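4. Towel folding as a test of readiness

4.1 Why we chose a towel

Claims that household robots are nearly ready tend to rest on short videos. A cup is moved, a drawer is opened, and the reader is left to assume that the rest of the housework will follow. We wanted a chore that a ten-year-old can do without thinking and that leaves little room for generous scoring. Folding a towel fits. It needs no strength, no special tool and no knowledge of the owner's kitchen. It does need the machine to cope with an object that has no fixed shape, and there our doubts begin.

Earlier work on cloth has mostly reported the share of runs in which the final fold was judged acceptable by the authors themselves. We think this number is close to useless on its own. A cloth can be doubled over in several ways that look tidy from one side and fall apart when lifted. In the Drerik trials, which we discuss again in Section 6, a fold was counted if two corners were within a hand's width of each other. By that rule a towel dropped from waist height would pass now and then.

4.2 Setup and procedure

All runs were made with one arm working over a green table. The towel was a plain tan one with faint stripes, bought from a supermarket and washed several times before the first run so that it would be limp and slightly out of square, as towels in use are. We did not iron it. The control software was Prokness, used as supplied except for the speed limit, which we lowered after the first week. The planner that picks grasp points was Oral, trained on the Jallport cloth set and then tuned on 40 demonstrations recorded at our own table.

We ran 700 attempts between the spring and 2 September 2019. Each began with the towel laid down by hand in one of 8 starting states, from fully flat to dropped in a heap. An attempt ended when the planner declared itself finished, when an operator pressed the stop button, or when 6 minutes had passed. The time limit is very generous. A person folds the same towel in a few seconds while talking about something else.

We scored the result twice, once on the table and once after lifting the folded towel by hand and setting it down on a shelf. The second score is the one we care about, and we are not aware of other groups that report it. A fold that does not survive the trip to the shelf has saved the owner no work at all.

4.3 What happens at the edge of the cloth

Most of what we learned came from watching the gripper meet the edge. The planner looks for a corner, and on a flat towel it usually finds one. Once the towel has been folded even once, the outline changes. Corners made by a fold look much like corners made by a hem, and the two behave very differently when pulled. Figure 3 gives an example of an outline with this problem: the towel has five sides or so, and its lower tip hangs a little past the near edge of the table while the gripper is at the left side of the cloth. A planner that expects a rectangle has little to go on here.

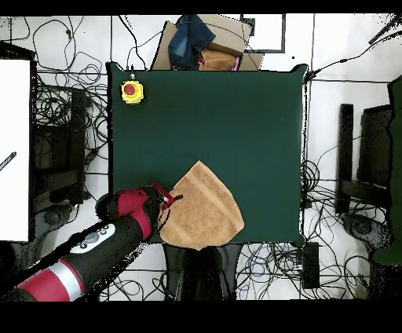 Figure 3. Single-arm folding on the green table. The tan towel is folded into a rough pentagon, with the gripper fingers at its left edge. The stop button is at the upper left of the table.

4.4 Causes of failure

We sorted failed runs by the first thing that went wrong, as later errors nearly always followed from it. The largest group was the wrong number of layers. The fingers closed on one layer where two were wanted, or on two where one was wanted, and the camera view gave no good way to tell the cases apart. The arm then carried out the rest of its plan smoothly and with complete confidence on a cloth that was no longer where the plan said it was.

The second group was drift. Each pull moved the whole towel a small distance across the table, and nothing in the planner moved it back. After several pulls the towel could reach a position where part of it had no support, and the weight of the loose part then worked against the next fold. A person corrects for this with the other hand. Adding a second arm would help, but it would also raise the price of a machine that is already hard to defend on cost.

The third group was release. The fingers opened, but a fold of cloth stayed caught against them and was dragged along as the arm withdrew. Operators learned to see this coming and were tempted to reach in and free the cloth. We threw out every run in which they did so. We would ask other groups to say plainly whether they do the same, for a small nudge at the right moment can turn a poor system into an impressive one.

4.5 How far the result carries

It may be objected that one arm, one towel and one table make a narrow test. We agree, and the narrowness favors the machine. The table was kept clear of laundry other than the towel under test, the towel was always the same, and a trained operator stood by with the stop button in reach. None of these conditions hold in a home, and few hold in a commercial laundry, where items arrive damp and mixed together.

We therefore do not accept that single-arm folding is ready for daily use. Further runs with a stiffer cloth are planned for October, using the same two scores.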